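## Bench tips from our club, part 6

These are small things we learned in the Flernia robotics club while we prepare the bin picking task for December. Many of them are useful in a home workshop also.

- Clamp the bin to the table before the first run. One spring clamp on the rim is enough for slow moves.
- Leave the paper on your acrylic sheet until the last cut.
- Let the cables hang in a wide loop near the wrist, then move every joint by hand control and watch the loop.

For practice objects, please bring old things from your bathroom or desk drawer. Choose different shapes. A brush is long and has a hard handle, glasses are thin and have many gaps.
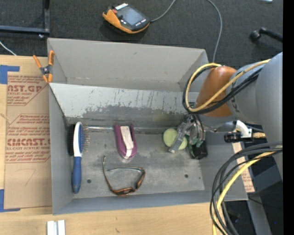
*Picking practice with hairbrush and glasses in the gray bin.*

Start at 30 percent speed. When the arm takes the same object 6 times without a miss, you may go to 80.

Write down each miss in the notebook, with the name of the object. Evangelia Mitsotakis-Vlachou keeps the notebook and the key for the cabinet.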